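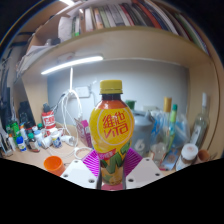
Posted by Tsolakis in Workshop Notebook, March, 4:40 pm

Second read of the fae novel draft finished today, 400 pages of it, and I liked the ending so much more this time! Last round I was reading too fast (my own fault, I wanted to know who lived) and I missed how early the river bargain gets planted. It's right there in chapter 2, in a line I had marked as filler. I've taken my note back.

Still bothered by the middle. Once everyone leaves Vistville the heroine spends 60 pages walking and being sad, and I love her, but I started skimming. My suggestion for the group is to cut the second inn completely and move the knife conversation up to the ferry. That loses maybe one good joke. The other fix is to let the Sevidus court show up sooner, even as a rumor, so we have something to dread while she's walking.

Names: we have Tronorari the city and Tronorari the sword, and I mixed them up twice. One of them has to change. I vote sword.

Tried writing my review blurb for the back page and got to 3,000 words before lunch, oops. Most of it is me arguing about whether the fae king is a villain at all (I say no, and I know I'm outnumbered on that). Will chop it down tonight and put the long version in the shared folder for anyone who wants a fight.

To do: reread the prologue out loud, check the moon phases against the battle chapter, find out who has the marked-up copy of book one. I need it back before I start on the timeline.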